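**Ticket 43 -- Clider won't start the table-wiping chore (Skenivville sim)**

Opened Nov 22, 2020. Status: waiting on Lammers

Hello again, and thank you for being so patient with me! I'd hoped to tell you by now that Clider can wipe down a kitchen table by itself, but we're still stuck at step one. I ran the chore 13 times on the Lerkska build and every run timed out with "no target found."

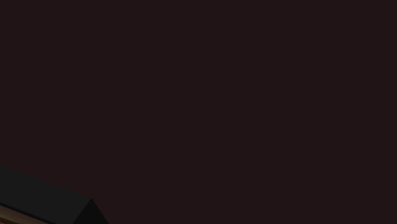

*Camera view at timeout, run 12. Gray block at lower left, nothing to wipe in sight.*

I tried a restart and a fresh scene load -- same message both times. Could somebody at Lammers check the camera's starting pose for me? I'd also love to know if the time limit can go up to 200 seconds. My own guess is that machines will manage dishes before they manage crumbs, but I'd be so happy to be wrong.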